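An afternoon at the Plimside open day

I've wanted to get inside the Jodason building at Plimside for ages, mainly because I cycle past it and have never once seen a window with anything interesting behind it. So when they put a notice up saying they were opening the doors for an afternoon in August, I booked a slot straight away and dragged myself over there after lunch. Free parking, by the way, if you go in past the tile warehouse and not through the main gate (I did it wrong and had to turn round).

We started in a sort of canteen with tea and a short talk. I'd expected the usual film with swooping music, but it was one of the engineers with a few slides and a lot of enthusiasm. The gist of it was that they don't write out instructions for their arms any more, or not for this sort of job anyway. They show the arm what to do, over and over, with a person steering it by hand through a second set of controls, and every go is saved. Then a computer chews through the whole pile and tries to work out how to do it without the person. Each saved go is called an episode, which made me think of soap operas for the rest of the day.

The project we'd come to see is called Grodby. It's all about kitchen things, and at the moment that means vegetables! They want 1,000 episodes for each job before they'll even try training on it, and the one we watched had got as far as 186. A good operator gets through nearly 60 in a day. I thought that sounded slow until I had a go myself, but I'll come to that.

Upstairs there are 8 little bays along a corridor, each with a table and an arm, and you can lean in and watch as long as you keep behind the tape. I spent most of my time at the second one. Someone had laid out a chopping board with a pepper, a cucumber and a long green chilli on it, and a wicker basket behind. The job of the moment was picking up the pepper and moving it to the basket, which my toddler nephew can do while looking the other way.
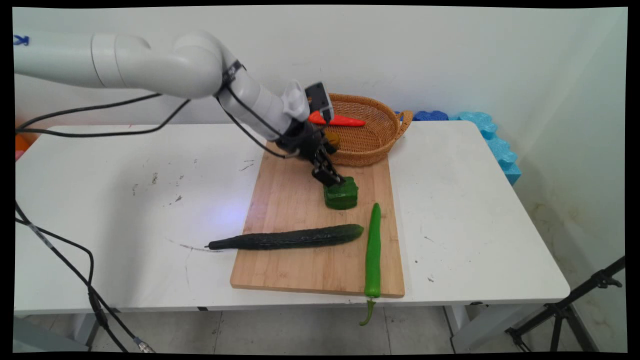
The gripper on the green pepper, with the basket waiting behind the board.

Peppers are a pain, apparently. They're shiny and hollow and no two are the same shape, so a grip that suits one will send the next one skidding off across the table. I asked why they didn't use plastic ones and was told they'd tried, and the arm became brilliant at plastic peppers and hopeless at anything from a shop. So now there's a weekly veg order, and the person who does it has to choose a mix of big, small and wonky. I do love that this is part of somebody's job.

The other thing I hadn't thought about is how much of the work is tidying up. After every episode the operator stops the recording, marks it good or bad, and then moves everything about before the next one. Board a bit to the left, cucumber turned round, basket nudged back. If it all stays put, the system just learns where the pepper was that day. They keep the bad goes too, in a separate folder, though there seemed to be a bit of a disagreement in the corridor about whether those are any use.

There's a small camera up on the wrist, just above the fingers, so the computer gets a close view of whatever it's reaching for. I asked if it minded the lights changing through the day and the answer was yes, very much, and that they record morning and afternoon on purpose so it gets used to both.

Then we were allowed a turn! It was on a practice arm at the end of the corridor, with a foam block to pick up. The software for the controls is by a firm called Rácz and it felt lovely and smooth, but judging the depth is really hard. I closed the fingers on thin air three times, knocked the block over, and finally got it up by one corner. My episode was marked bad, which seemed fair. The girl after me did it first time and got a round of applause.

The tour finishes back in the canteen with more tea and a tray of crudités, and yes, there was a lot of pepper in them. I was assured these were from a different delivery.

If they do it again next summer, take the later slot. Ours was busy and the bays get quite warm with a dozen people leaning in. Wear flat shoes for the stairs, and bring a bottle of water, as the machine on the first floor only takes coins.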